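Water tray play

Water tray play (also called tray fishing, tub play or, in some nurseries, "the little pond") is a tabletop activity in which small floating toys are put in a shallow container of water, then caught, scooped, sorted and moved from one vessel to another. It needs hardly any equipment, it can be set up on almost any table that will stand a splash, and it holds the attention of toddlers, schoolchildren and a surprising number of grown-ups. It is one of the great simple pastimes, and there is a lot more variety in it than the short list of parts suggests!

Name

"Water tray" is used for the container as well as for the activity. In preschools the word usually means a large basin on legs, while at home it more often means a plastic tray or tub that sits on an ordinary table. Players in Curkby say "dibbing" for any game with a small net, and the word has spread to the neighboring town of Skudton, where it also covers games played with cups alone.

Equipment

The tray

A tray for tabletop use has low walls, so that small hands can reach over them without tipping anything. Bright blue is a favorite color, for the obvious reason that it looks like a pond or a swimming pool, and pale or warm-colored toys stand out beautifully against it. Water is kept shallow. A layer deep enough to float the lightest toys is plenty, and even that will ripple and throw back the light whenever something is dropped in. An adult stays within arm's reach for the whole game, however little water there is.

Floating toys

Sea creatures are the classic choice: fish, octopuses, turtles, ducks (honorary sea creatures). Small balls are often mixed in with them, and they behave quite differently. A ball rolls away from a cup at the lightest touch and likes to settle along a wall or in a corner, where it can be very hard to scoop. Many players find one ball in a corner more of a challenge than a whole school of fish. A pink-purple octopus with four green balls makes a good starter set, with one easy catch and several slippery ones. 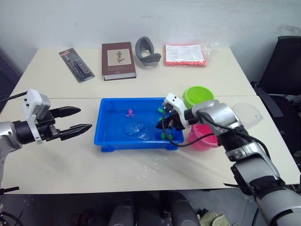

Cups and buckets

Cups and toy buckets serve as scoops and as places to put the catch. Lime green and pink are typical toy colors, and having two vessels in different colors makes sorting games possible right away: fish in one, balls in the other, or one bucket to each player. Buckets with a rolled rim are comfortable to grip and pour fairly neatly. A molded pattern, such as a wavy line running around the side, is mostly decoration, though it does give wet fingers something to hold. Clear cups are lovely to have too, as the catch can be admired from the side.

The net

A small net turns scooping into fishing. Nets for tray play have a stiff rim and a bag of light, see-through mesh that lets the water run out while the toy stays in. The rim is slid under the toy and lifted straight up. Beginners nearly always chase from behind, which pushes the fish along in front of the net, and the discovery that one can come up from below instead is a wonderful thing to watch. Between turns a net can be left with its catch still in it beside the buckets, with the next fish waiting in the tub. 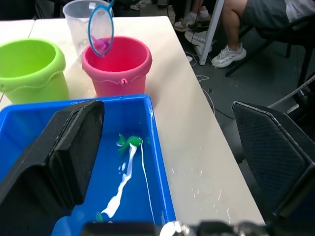 Common games

Free fishing has no rules at all. Toys are caught, looked at and put back.

Color match asks the player to put each toy in a vessel of the same or nearest color. Arguments over whether purple counts as pink are part of the game.

Ferry is played with a cup in each hand. A toy is scooped up in one, poured across into the other, and returned to the tray from there. Any toy that lands on the table goes back to the start.

Skudton rules, written down by Onni Jääskeläinen for a summer play day on Wed 18 August, give each player 15 scoops. A fish scores one point, a ball two, and anything taken from a corner scores double. They are still the best-known set of rules in the area, and they are tremendous fun with a mixed group.

What children get out of it

Catching a floating toy takes steady hands and a fair amount of patience, and the target moves every time the water does. Pouring from cup to cup brings in full and empty, more and less. Children talk the whole way through, too, naming the animals and telling them where they are going next.

Setting up and clearing away

A smooth, wipeable table is best, and two small ones can be pushed together if there are other things to keep out of the way at the back. Droplets around the tray are unavoidable, so a towel should be ready. After play the tray is emptied, and toys and nets are rinsed and left to dry in the air. Hollow toys need a good squeeze first, or they will hold water inside for days.

See also

Sand tray
Duck pond (fairground game)
Bath toy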